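Handout 4: The playing surface and cushions of a club billiard table
Course: Care and Setting of Indoor Games Equipment
Tutor: Vratislav Hrnčiar

Please read this before the practical hour. Last time we spoke about frames and legs, and I will not repeat it, but the question of the weak floor at Idlow comes back at the end.

1. What we mean by a bed

The bed is the flat part under the cloth. On a serious table it is made of slate, usually in several pieces. On cheaper tables it is made of a wood board. Slate is heavy and stays flat for many years. Board is easy to carry, but it may bend when the room is damp, and after that it is very difficult to correct.

The pieces of slate must meet at the same height. Put a straight edge over each joint and try to see light below it. Then draw your fingernail slowly over the joint. If the nail catches, the ball will also notice it. Do not fill a joint before the level is correct, or you will do the filling two times.

2. Levelling

Begin with the frame, then the slate. Measure along the table first and across it afterwards, and write down both readings. A long level is better than a short one. After every change wait 15 minutes and measure again, as the weight needs time to settle.

For a rolling test, send a ball very slowly down the length of the table, close to the cushion, and then back by the other side. A fast ball hides the fault. Students often make the test with a fast ball and are pleased with the result.

3. The cloth

Cloth for billiards is woven from wool, often with some nylon. With a napped cloth, the small fibres lie in one direction, and you brush always in this direction. A cloth without nap is faster and is more common for pool. The weight is given on the label. Do not choose by weight only; the tension matters as much.

Stretch the cloth first along its length, then across. The pull must be even. Folds near the pockets are worked out with the hand, little by little, before any staple goes in. 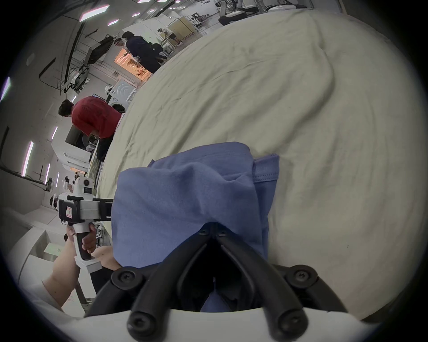
Rocío Espinoza asked whether it is possible to keep the old cloth when only the cushions are changed. My answer was yes for the bed, no for the cushions. She then objected that new cushion cloth on an old bed plays in two speeds, and she is right. The club must know this before it decides.

4. Cushions

The rubber has a profile, and the profile must fit the table and the ball size. Old rubber becomes hard and gives a dull sound. Press it with the thumb in many places and compare. The nose of the cushion must be at one height all the way round. When it is too high it holds the ball down, and when it is too low the ball may jump.

5. Case to prepare: Idlow

The table at Idlow weighs 500 kg and stands on a timber floor. The slate alone is 387 kg. Calculate the load on each foot if there are eight feet and the weight is shared equally. Then write a few lines on why it is not shared equally in practice, and where you would put the plates.

Bring your own level to Fultalcombe. The practical is in the lower room, groups as before, and the door is locked 20 minutes after we start.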